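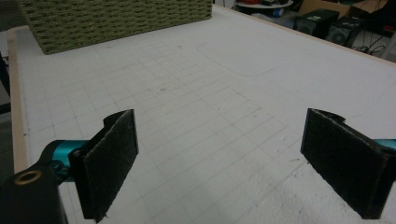

Figure 2. Gripper with both fingers spread, gray pads facing inward, over a table.

4.2 Recruitment contact through social media

Interview data from the Umberg and Sturisa sites were coded together. Reasons in section 3. Macedo did the first pass, Bundgaard the second, disagreements went to Habte. We report here only on first contact, meaning the period from the first message to the first meeting in person.

Most survivors described a slow start. Compliments on photos, then questions about home, school, money. Offers of a ride or a place to stay came later, often after a fight with a parent. Several said the person never asked for anything in the first weeks. One participant in Umberg: "He just listened. I didn't have anybody else doing that." Another had been messaging with 2 accounts she later learned were run by the same man.

Contact through a friend was the other main route. Usually a girl slightly older, already under control herself. Participants were reluctant to call these friends recruiters and we have not used the word for them in coding. Falcão argues for keeping it as a legal category. We don't disagree, but the interviews were not collected for that purpose.

Message logs. The Pralum shelter gave us 2,400 messages from participants who consented, names and places removed before transfer. Vilela read a subset of 300 by hand to build the code list. Secrecy requests ("dont tell your mom yet") show up early, in many threads before any talk of meeting. Threats are rare in the logs at this stage. They may have been made by phone, or in messages deleted before the logs were saved. We can't tell.

Age was a problem. Participants often gave one age to the contact and another to us, and the logs do not settle it. Left uncorrected in the tables.

School staff came up less than expected. Where they did, it was mostly absences being noticed and no one calling home. 5 participants said a teacher or counselor asked a direct question; all of them said no at the time and remembered the question years afterward. The Szénási screening form, used in Sturisa since March, has no item on online contact. Adding one would be cheap. Whether students would answer it truthfuly is a seperate matter, see 5.1.

Limits: all participants had reached a shelter. Those who never did are missing from this section entirely, boys nearly so.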